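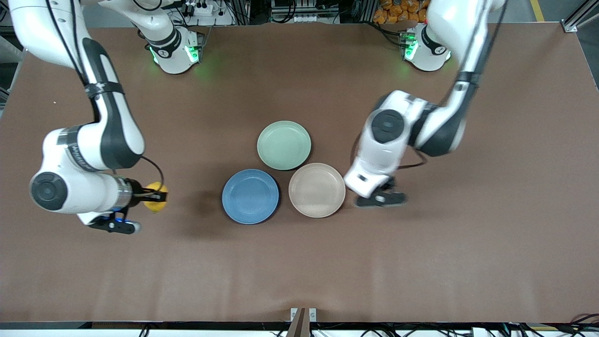 Bellamy Lunch Club: tableware and serving
Progress report to the Plukum Fund
Friday, October 10, 2025

1. What the grant was for

The grant paid for new tableware for the lunch club at Bellamy Hall, and for the time needed to change how we lay up and serve. The old plates were all white and many had chipped. Several members told us they found it hard to see pale food against them. Others had trouble with flat plates, where food slid off the edge when they used a fork or spoon with one hand.

2. Plates

We chose round plates with a raised rim and a shallow well, in three colours: pale mint green, slate blue and beige. The order went to Trorkell and arrived in two deliveries. The second was 11 days late, so we ran mixed tables with old and new plates for part of the first month.

We had planned to give each table a single colour. Members preferred to choose, so all three colours now go out on every table. Blue goes first when there is fish, rice or mashed potato. Beige is the least asked for and we would order fewer of them another time.

The rims do what we hoped. Less food is ending up on the tablecloths and fewer members ask for help part way through the meal. A few people said the well holds less than the old plates did. The kitchen now offers seconds earlier, before the trolley goes back.

3. Storage and washing up

The new plates are deeper and do not fit the old rack. We bought a Novimov rack from the contingency line, at a cost within the amount agreed in February. The stacks in the low cupboard are kept to 12 plates, which is as many as most of the kitchen team can lift comfortably. Two plates have been broken so far, both during drying.

4. Fruit and puddings

Fruit was a small part of the bid but has taken up more time than expected. Whole fruit in a bowl was mostly left at the end of the meal. We now cut it up and serve it on the same coloured plates, one to each end of the table, and nearly all of it is eaten. Lemon wedges go out on a separate plate on fish days, as some members do not want them near their food.

5. Spending

The tableware line is fully spent. There is a small underspend on table linen, as the existing brown cloths were in better condition than we thought. We would like to move this to replacement plates and ask for your agreement to do so.

6. Next period

We still have to finish the serving guide for the kitchen, which is in draft. It covers laying up, portion sizes and which cupboard things go back in. We also plan to ask members again about cups, where opinion is divided between one handle and two. Feedback forms from the autumn term will be sent with the final report.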